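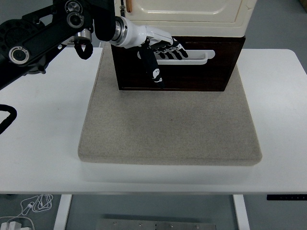

Notebook entry, May, Skedthorpe lab
Drawer opening, recessed handle. Entered by S. Lagos.

Purpose. To determine whether the grasp-then-pull policy trained in the Troncoso simulator transfers to the physical arm and hand without additional real-world demonstrations, and to compare it with the hook strategy proposed at the last group meeting.

Setup. The small cabinet stands on the felt pad in the center of the white table. It is not clamped. The drawer is the lower dark one with the white slot handle. The Woltard controller runs the arm; the Muvosska node runs the hand. Camera view is from the head position only. Wrist force readings were logged at 100 Hz.

Method. Each trial starts from the same arm pose, with the drawer fully closed. The hook strategy places all four fingers in the slot, points them slightly down, and leaves the thumb outside the drawer front. The arm then pulls straight back. The grasp strategy tries to close the thumb against the drawer front before pulling. A trial is counted as a success if the drawer opens at least halfway and the cabinet stays on the pad. The operator may stop a trial but may not correct it.

Results. The hook strategy was run first and opened the drawer in 19 of 20 trials. In the one failure, the fingertips met the lower lip of the slot and pushed the cabinet back. The grasp strategy was stopped after 10 trials with 4 successes. In most of the failures the thumb pressed on the drawer front early and the fingers came out of the slot before the pull began.

The policy was trained on 300 simulated episodes in both cases. The difference is therefore assigned to the contact sequence for the time being. Thumb friction in the simulator was set by hand and has not been measured on the real thumb. This must be done before the grasp numbers are reported anywhere outside the group.

Note on the pad. The cabinet shifted on several pulls, and the starting position was reset by eye. A taped outline on the pad is requested before the next session. Trials without a reset should not be pooled with these.

Open items.
Measure thumb friction on the drawer front.
Repeat the grasp condition with thumb closure delayed until all four fingers report contact.
Check the wrist force offset at startup. It differed between the morning and afternoon logs, and the afternoon files have not been corrected.
Raw logs are in the shared folder under Skedthorpe, drawer, May.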